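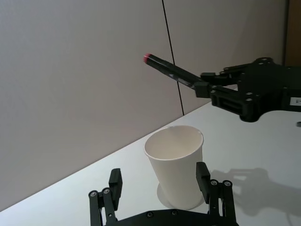
Ticket: Flimus two-arm starter kit, pick-and-place package
Opened by: Maëlle Doucette, Brindside
Vendor: Skamis
Status: open, waiting on vendor
Priority: ours says high, theirs says normal

Problem as reported
Marker-into-cup routine does not match the success rate in the Skamis sales sheet. The sheet claims 1,000 cycles without operator help. We ran 1,000 with the default settings and logged 871 good ones. The rest were tipped cups, markers dropped outside the cup, or a stop with error 46, which the manual lists as "general motion fault" and leaves at that.

Vendor reply 1
Please recalibrate both arms and confirm the firmware is current.

Our answer
Done before we opened the ticket, and done again today. No change. Please don't send the calibration PDF a third time.

Vendor reply 2
Failures of this type are usually caused by lightweight containers. We suggest the weighted cup from the accessory pack.

Our answer
The accessory pack costs extra and wasn't in the quote. Your own demo was run with a paper cup, so a paper cup is what we're testing with. If the kit needs a special cup, put that on the sales sheet.

Notes from the bench, December
Error 46 comes up mostly on the second marker. With the cup empty the routine is fairly steady. Slowing the approach to the lowest setting cut the stops but made each cycle too long to be any use to us. Swapping which arm goes first made no difference I'd trust.
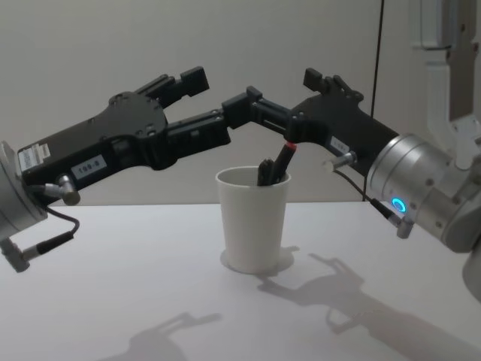 My own guess is clearance, and I'd like Skamis to rule it out properly. The planner is supposed to keep the two grippers apart – that's a line item in the quote. With one marker already in the cup and the right gripper holding the next one in at a slant, the long lower fingers are touching or as good as touching right over the rim. I can't say that contact is what trips the fault. I can say I don't see much of a gap there.

Requests to Skamis
1. What does error 46 cover? A list, please.
2. What is the minimum distance the planner allows between grippers, and can we change it?
3. Send the raw log from the 1,000-cycle demo, including any restarts.

Last update, 9 a.m.
Skamis has passed this to Honkanen, who wrote the planner. No date given. We're holding the second payment until question 2 has a number next to it.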